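Trummer Grasp Segmenter: Frequently Asked Questions

Maintained by Emil Gruber. Applies to release 2 of the segmenter and to the Zeltmont recorder. Questions about the Irport planner are handled on a separate page.

What does the segmenter do?

It reads a recorded manipulation episode and splits it into phases: approach, close, hold, transport, release. Each phase gets a start index, an end index and a confidence value. The output is a sidecar file. The source recording is never modified.

Which inputs are required?

Wrist camera video, gripper width and end-effector pose, all on a common clock. Gripper width may be measured by an encoder or estimated from video. The segmenter treats both the same way but applies a wider smoothing window to estimated values. Episodes with no width channel are rejected at load time with error 31.

Do the streams need the same sample rate?

No. Everything is resampled to 100 Hz before segmentation. Pose is interpolated linearly in position and with slerp in orientation. Video frames are not interpolated; each sample refers to the most recent frame at or before its timestamp. If the recorder wrote timestamps on arrival instead of on capture, set clock_source to "arrival" and supply the measured latency.

How is the start of a hold detected?

Three conditions have to be met. Gripper velocity must fall below the stop threshold, measured width must stay above the fully closed width, and the region between the fingers must be classified as occupied. The third condition comes from a small image classifier that looks only at a crop around the fingertips.

Why are thin objects reported as an empty close?

The usual cause is calibration. With a pen or a narrow rod, the width at contact is close to the fully closed width, and an offset of a millimeter or two is enough to fail the second condition. Pad compression makes this worse: soft pads continue to deform after contact, so the width trace has no clear plateau.
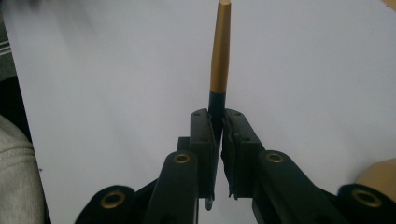
Run the zero-width calibration with the same pads that will be used for recording, then lower min_object_width in the profile. Do not lower it below the noise floor printed by the calibration tool. If the two values are that close, set occupancy_mode to "image_only" for the affected episodes. The segmenter then ignores width when confirming a hold and uses it only to find the stop.

Does background color matter?

Somewhat. The occupancy classifier was trained on mixed backgrounds, but its confidence drops when object and background have similar brightness. Dark objects between dark fingers are the other weak case. Check the confidence column before changing thresholds – a low value there points to the classifier, and no width setting will correct it.

Can I use my own finger geometry?

Yes. Define a new crop polygon in the profile and run the check command on a short recording. The polygon should include the pads and the gap at maximum opening. It should not include the linkages, as their motion correlates with closing and the classifier can pick that up as a false cue.

How much data is needed to retrain the classifier?

The Ovorstead profile was fitted on 626 labeled crops, starting from the stock weights. That was sufficient for one finger design and one camera. A second camera position needs its own crops. Split by episode when making a validation set; neighboring frames are nearly identical, and a frame-level split will report an accuracy you will not see in use.

Why did phase boundaries shift after the July update?

The default smoothing filter was changed from causal to zero-phase. Boundaries now land earlier, by half the old filter delay. To reproduce previous results, set filter_mode to "causal". Do not mix the two modes within one training set.

Can the segmenter run live on the controller?

Not in the default configuration, as the zero-phase filter needs future samples. Causal mode can run live, but release detection is late by the length of the window. It is acceptable for logging. It should not be used to trigger motion or as part of a safety function.

Where do I report a wrong boundary?

Open a ticket in the Trummer tracker with the sidecar file, the profile and the sample index where you expected the boundary. Attach the width trace as well if the recording itself cannot be shared.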